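FOR IMMEDIATE RELEASE

Henare Markets to End Plastic Checkout Bags at 69 Stores

Change covers Plavgate and Lidilberg districts; remaining stores to follow under a phased schedule

PLAVGATE, 2019-10-16 - Henare Markets announced today that it will stop offering single-use plastic carryout bags at the checkout lanes of its 69 stores in the Plavgate and Lidilberg districts. The change will take effect when each store's present supply of bags has been used and will apply to staffed lanes, self-checkout, the customer service desk, and curbside pickup orders.

The decision follows a trial held in August at two stores, one in downtown Plavgate and one on the east side of Lidilberg. During the trial, plastic carryout bags were removed from all lanes and customers were offered paper bags and reusable bags for purchase. Both stores have continued under the trial rules and will not return to the former practice.

Henare Markets operates 167 stores in all. The company intends to extend the change to the remaining stores after the first group has completed the winter holiday season. A schedule for the Tustmont district, the largest not included in this announcement, will be issued separately.

What Customers Can Expect

Customers are encouraged to bring their own bags. Any clean bag, box, or basket may be used, regardless of where it was bought. Cashiers and baggers will pack customer-supplied bags on request. They may decline to pack a bag that is visibly soiled or torn, in which case a paper bag will be provided at no cost.

Paper bags with handles will be available at every lane for a per-bag charge, which will be posted at the register and shown as a separate line on the receipt. The charge will not be applied to purchases made with food assistance benefits. Reusable bags in two sizes will be sold near the entrance and at the end of each lane. A reusable bag bought at any Henare Markets store may be exchanged at the service desk if a handle or seam fails in ordinary use.

Thin plastic bags supplied on rolls in the produce, bulk, meat, and seafood departments are not affected. Pharmacy bags, bags used to wrap frozen items, and sleeves for cut flowers will also remain available without charge. The company is reviewing other materials for these uses and has set no date for a decision.

Curbside pickup orders will be packed in paper bags. Customers who prefer to receive their orders without bags may choose that option when the order is placed, and a store associate will transfer the items directly into the vehicle from a store tote. Home delivery orders placed through outside delivery services will be packed in the same manner as pickup orders.

Findings From the August Trial

The trial was designed to show how the change would affect checkout times, customer purchases, and the daily work of store associates. Managers at both locations kept written logs, and customers were invited to leave comments on cards at the service desk or through the company's website.

Most of the comments received dealt with practical matters. Customers asked for paper bags with stronger handles, for a place to set personal bags at the self-checkout stations, and for clearer notice in the parking lot so that bags left in the car would not be forgotten. A number of customers also said that they had reused plastic carryout bags at home as liners for small trash cans or for pet waste and asked what the company would suggest in their place.

Several changes have been made as a result. The paper bag used during the trial has been replaced with a heavier one that has twisted handles. Self-checkout stations in the first group of stores will be adjusted so that a customer's own bag may be placed on the bagging shelf before the first item is scanned without calling for an attendant. Signs reminding customers to bring their bags will be posted at cart return areas as well as at the doors. Small trash can liners and pet waste bags will be moved to a more visible position in the household aisle.

Lines at both trial stores were longer than usual in the first days, chiefly during the late afternoon. Additional baggers were scheduled in response, and the same staffing will be provided at each store in the first group during its opening period. Store managers may extend the additional hours at their discretion.

Remaining Bag Supply

Bags already on hand will be used before the change takes effect at each location. For this reason, stores will not all make the change on the same day. A notice giving the expected date will be posted at each entrance in advance, and the list on the company's website will be updated as dates are confirmed.

Customers may see more than one style of plastic bag during this period. Some stores will receive plain white stock or bags with a general printed message from the Tustmont warehouse in place of bags carrying the Henare Markets name. The company has placed no new orders for plastic carryout bags for the Plavgate and Lidilberg districts, and unopened cases that remain after the change will be sent to stores outside the first group.

Return and Recycling of Plastic Bags

Collection bins for used plastic bags will stay in place at all stores, including those that no longer offer the bags. The bins accept clean, dry carryout bags, bread bags, dry cleaning bags, and the outer wrap from paper towels and similar goods. Receipts, food, and hard plastic should be removed first. Bags that have held raw meat or fish cannot be accepted.

Customers are asked not to place plastic bags in curbside recycling carts unless their local hauler has stated that it takes them. Loose bags can wrap around sorting equipment and cause it to be shut down for cleaning. Residents who are unsure of the rules in their area should contact their hauler or municipal public works office.

Material from the store bins is baled at the Tustmont warehouse and sold to processors. The company carries the baled material on trucks that would otherwise return from the stores without a load.

Support for Community Groups

In connection with the change, Henare Markets will open a small grant program for food pantries, schools, libraries, and neighborhood associations in the Plavgate and Lidilberg districts. Grants of up to $1,000 will be available for the purchase of reusable bags for distribution, for litter cleanup supplies, or for storm drain and creek projects in which plastic litter is a concern.

Food pantries will receive first consideration. Many pantries depend on plastic bags donated by shoppers, and several told the company during the trial that their supply had fallen. Stores in the first group will also set aside paper bags for nearby pantries through the end of the winter season. Pantries wishing to take part should speak with the manager of the nearest store.

Application forms for the grant program may be requested at any service desk in the two districts or downloaded from the community page of the company's website. Applicants will be asked to describe the intended use of the funds and to provide the name of a contact person. For-profit organizations and individuals are not eligible. Funds must be spent within the store district in which the applicant is located.

Training for Store Associates

All front-end associates in the first group will receive paid training before their store makes the change. The training covers safe packing weights for paper and reusable bags, separation of raw meat and cleaning products, handling of customer-supplied bags, and the entry of bag charges at the register. Wipes will be kept at each lane for cleaning the packing surface. Associates with lifting restrictions should raise any concern with their manager so that assignments can be adjusted.

Statement From the Company

"Carryout bags are a small part of a shopping trip, but our customers handle them every week and have strong views about them," the company said in a statement. "We are grateful to shoppers at the two trial stores for their patience and for their comments, many of which have been put into practice. We ask for the same patience from customers elsewhere in Plavgate and Lidilberg as their stores make the change."

About Henare Markets

Henare Markets operates 167 full-service grocery stores, supplied from its warehouse in Tustmont. Its main office is in Plavgate. Stores offer fresh produce, meat, seafood, bakery, and pharmacy departments, along with curbside pickup at most locations.

Media inquiries may be directed to the Henare Markets Office of Public Affairs, Plavgate. Customers with questions about a particular store should contact that store's service desk during regular business hours.
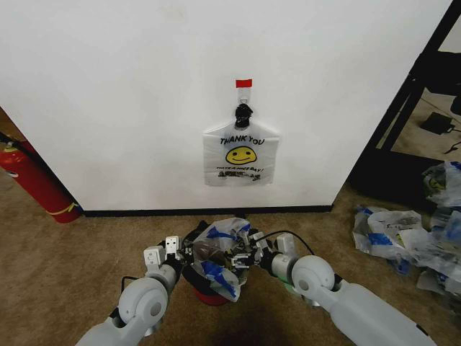
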